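Feb 14, 2004

I slept badly again, so I was up before Renu and I cleaned the kitchen of our apartment alone. I like this work more than I tell people. The stove took 30 minutes, and after it my hands smelled of Saltilora soap until lunch.

My mother always cut a new sponge in two pieces, to save money. I still feel a little guilty when I use a whole one. Yesterday Huguette gave me a pack of them from the shop on Harmont Street. She says the yellow side is for glasses and the green side is for pots, and that I must never mix. I mixed already in the first week. 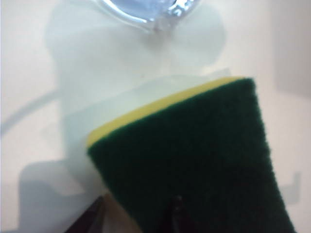
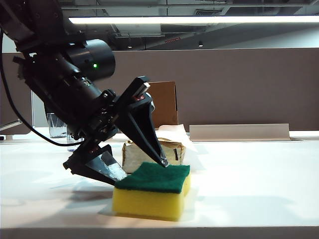
The sponge, yellow foam and green scouring side, in both pictures.

In the afternoon I wrote to Tien-fu. I asked him how his mother cleans the burned rice from a pot, because my way with salt is slow and makes scratches. He will answer in May, knowing him.

Rent is paid. I have 254 left for the rest of the month, so no new pot. Yaa invited us for soup tomorrow and I must bring bread. Also I must return her big spoon, which is in my drawer since a long time.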